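Household Food Scraps Program, Skillow Neighborhoods
Progress report to the Wisden Fund, second period

Dear friends at the Fund,

It is a pleasure to sit down and write to you again, and I hope you will forgive me if I go on a bit, as there is a good deal to tell. When we last wrote we had just finished signing up households on the east side of Skillow and were still arguing (cheerfully, most of the time) about whether people would keep a separate pail in the kitchen once the novelty wore off. We are now well into the second period of the grant, the pails are in kitchens, the scraps are coming in, and we have learned a great deal about banana peels.
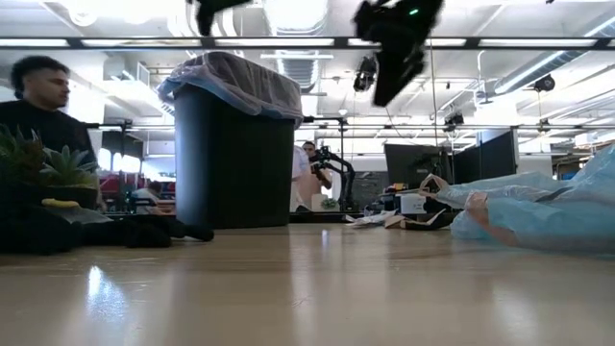

Page last changed: April

Let me start with the households. At the close of the first period we had 267 taking part, and we promised you we would try to grow that without wearing out the people who answer the phone. The number now stands at 392, and most of the new ones came by word of mouth, from a neighbor over a fence or a cousin at a cookout. The Tistico apartments came in all together after their tenants' evening in the laundry room, and that was a lovely evening, with far more cake than we could eat.

Apartments are a different animal from houses, as I am sure your other grantees have told you. There is no back step to set a pail on, the elevator smells if somebody spills, and the kitchens at Tistico are small enough that a second container has to earn its place. We had planned on one size of pail for everybody. After the first few weeks we went back and offered a smaller one with a tight lid, and we asked people to keep their ordinary lined wastebasket right next to it so that scraps and trash would be sorted in one spot. That seems to suit people much better, and complaints about fruit flies have dropped off nicely, although we will see what the warm weather does.

The drop-off points have grown too. We now have 16, up from the handful we opened with, and six of them are open into the evening, until 8 p.m., for folks who work late. The one by the Bitar Street library is far and away the busiest. We had to ask for a second collection there, and the hauler was very good about it, but it does cost more than we budgeted, and I would like to talk with you about moving a little money over from printing to cover it.

Now to what has been harder. Plastic bags are still our biggest headache! People line the kitchen pail with whatever bag is handy, tie it up neatly, and drop the whole thing in the cart, and of course the compost site can't take it. Our first flyer said "no plastic" in very small letters near the bottom, and that was our own fault. The new flyer says it at the top and shows how to tip the scraps out and put the empty bag in the regular trash. We also started a short talk at the drop-off points in the evenings, and we have been asking people afterward what stuck with them.
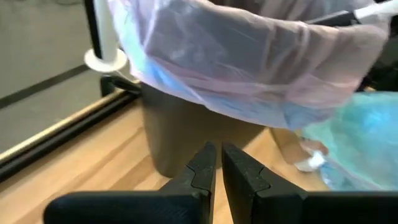

Bags are what I always got wrong, one resident told us after the talk at Bitar Street, because the box said they break down and I figured that settled it. She said she had been rinsing them and drying them on the faucet ever since, and that her sister across town now does the same. We hear some form of this quite often. The wording on the boxes confuses nearly everyone, so we are putting together a plain one-page guide that sticks to what our own compost site will and won't accept. A draft will come to you before it goes to the printer, and please do mark it up as much as you like.

Finished compost went back to residents for the first time this spring, and it was gone by noon. Some people brought buckets, one family came with a wagon, and quite a few went home with enough for a windowsill pot. We had wondered if apartment dwellers would want any at all, and they were the first in line.

The school part of the program is running behind, I'm sorry to say. The lunchroom schedule changed after the winter break, and the sorting station we had hoped to have running has been sitting in a storage closet. We have a new start agreed for the fall term and the principal is keen. 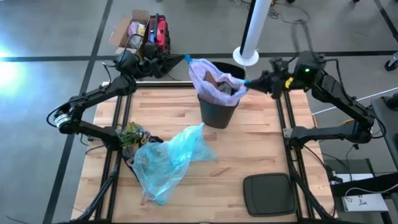

Plans for the next period

We would like to spend the coming months settling in the households we have before we go looking for many more. That means a check-in call to every new sign-up, replacement lids for the pails that have cracked, and the one-page guide in every mailbox on the route. We also want to try a Saturday-free version of the compost giveaway, in the early evening, as several people told us mornings were no good for them.

The budget sheet is attached as before, with the hauling line marked. Thank you, as ever, for your patience with our long letters and for the kind note you sent in the winter, which is still pinned up over the coffee maker.

With warm regards,
The Food Scraps Program team, Skillow

This site uses cookies to remember your settings. By continuing to browse you agree to our use of cookies. Accept | Manage preferences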